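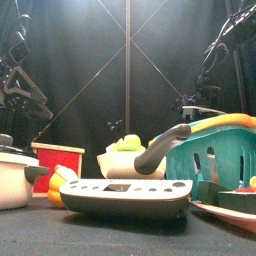
The play kitchen at Cadix, with both arms over the table.

Home | News | Interviews | Archive | About | Contact

The most patient teacher I met this year spends the working day showing two robot arms how to handle a toy squash. The operator asked to go without a name, on the grounds that relatives believe the job involves engineering.

"It does involve engineering," the operator told me. "It's just that my part of the engineering is putting the squash in the pot."

Cadix is a small outfit on the second floor of the Holow building, above a place that sells bathroom tile. Its business is teaching by demonstration. A person steers the arms from a pair of handheld controls, the arms copy the motion, and the whole thing gets recorded. Do it often enough and a program called Fumik tries to work out what you meant.

How often is often enough? "Seventy-seven good ones, for the squash," the operator said. "Good means I didn't drop it, and I didn't sneeze."

I asked what a sneeze does. "It teaches the robot to sneeze. Fumik has no idea which parts of what I do are the job and which parts are me. For a while it would stop over the pot before letting go, this long thoughtful pause. We went through the code for two days. Then somebody watched me work and it was my pause. I do it at home with eggs."

The table looks like the aftermath of a very tidy toddler. There's a teapot with a lime-green lid, a white pot, a teal basket, a cooktop panel with round gray buttons. I had expected something closer to a factory, and said so.

"Everybody does. But a factory is easy, the part shows up in the same spot every time. A kitchen is a mess. The lid is harder than people think. The buttons are harder than the lid. And the basket is the worst thing on the table - all those slots, and a finger will go in any one of them."

The company tried the other way of teaching first, where you take hold of the arm and drag it through the motion yourself. The operator remembers that period mostly in the shoulders. "You're waltzing with a coat rack. With one arm it's fine, you get a nice feel for the weight of things. With two you run out of hands, and your own body is in the way of the cameras, so half of what the robot learns from is the back of your sweater."

Remote control has its own troubles. You can't feel what you're gripping, so new operators squeeze everything as if it owed them money. Baidoo, the training course Cadix runs for them, takes 25 hours, and a good part of that goes to learning to be gentle with plastic.

I was given a turn. I'd been told to pick up the squash by its middle and set it down in the red box. I picked up the squash by very nearly its middle and set it down on the table next to the red box, twice, and then on the rim, where it considered its options and rolled off.

"That's a normal first day," the operator said, and deleted me from the record.

Does it ever work? It does, more than I would have guessed. Left to itself, Fumik gets the squash into the box on most tries, and when it misses it goes back and has another look, a habit it picked up from its teacher as well. The teapot is not going so well. The plan is to have it pouring by December, into what has not been decided.

I asked whether it was strange to watch a machine move like you.

"The first time, yes. It's like hearing your voice on an answering machine. Then you start noticing its bad habits and you get annoyed, and then you remember where it got them."

Oct 22, 2020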